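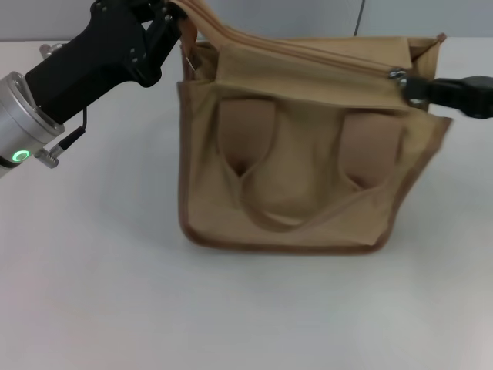
Kokier Bag Handling, teleoperated demonstrations

Release 2, July 30, 2020
Maintainer: Marjatta Huttunen
Operator training and labels: Benvinda Macedo

What is in the set

109 episodes of a two-arm robot handling fabric bags, all driven by remote control. The operator moves a pair of leader arms and the robot follows. Most episodes are work on a bag's opening: take hold of the rim, spread it, let go. Nothing was scripted, and pauses and second tries were left in.

Views

Each episode has a head view and wrist views. Use the head view for the bag as a whole. The wrist views are good for close work at the fabric, but they turn with the arm and can face well away from the table.

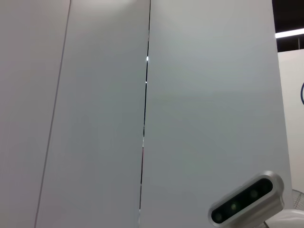 Wrist frames with no bag in them are kept so that all streams stay the same length. If you train on wrist views alone, drop them with the bag_visible flag – it was set by hand and may be off by a frame or two at each end.

Splits

train: 70 episodes
The rest are held out. Please don't tune on them.

Known problems

- Fast pulls blur the gripper fingers in the head view.
- Gripper force was not recorded.
- Release 1 had left and right swapped in the action files. Fixed here, so don't mix the two releases.

Send label corrections to Benvinda with the episode number and the first bad frame.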